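Kitchen cell planning gallery – budget round two

Clorbridge is pricing a single-arm kitchen cell for the Prernura test site. Simulation comes first in the plan, ahead of any order for hardware. The layout work decides three budget lines: arm reach, mount type and floor area. The notes on this page follow the order in which those lines were drawn up.

Arm and mount. The quote from Erraji covers one arm, one gripper and a fixed pedestal. A mobile base was priced as an option and moved to next year. Lead time is 14 weeks from deposit, so an order placed in May arrives after the summer shutdown.

Island reach study, rendered. White arm at the right end of the island, gripper reaching toward the work and holding nothing, plate with one small brown item at the left end. Double sink and gooseneck faucet between them. 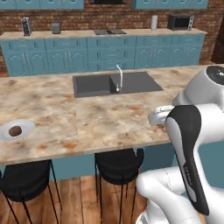 Tosine wrote back that the reach line should not be closed on a model alone, and asked for a spare gripper to be added to the first order – a second shipment would carry its own freight and customs charges. Tosine also wanted the service contract quoted separately from the purchase price.

Both requests are in the current draft. The spare gripper and its cabling add some $3,000 to the first order. Service is now its own line, with a term of 2 years and an option to renew at the same rate.

Still open: electrical work at the site, guarding around the pedestal, and operator training. Erraji includes training in its price only if it is held at its own shop. Travel is not in the draft.

Simulation licenses stay on the software budget and are left out of the cell total. Further renders will be added to this page when the pedestal height is fixed.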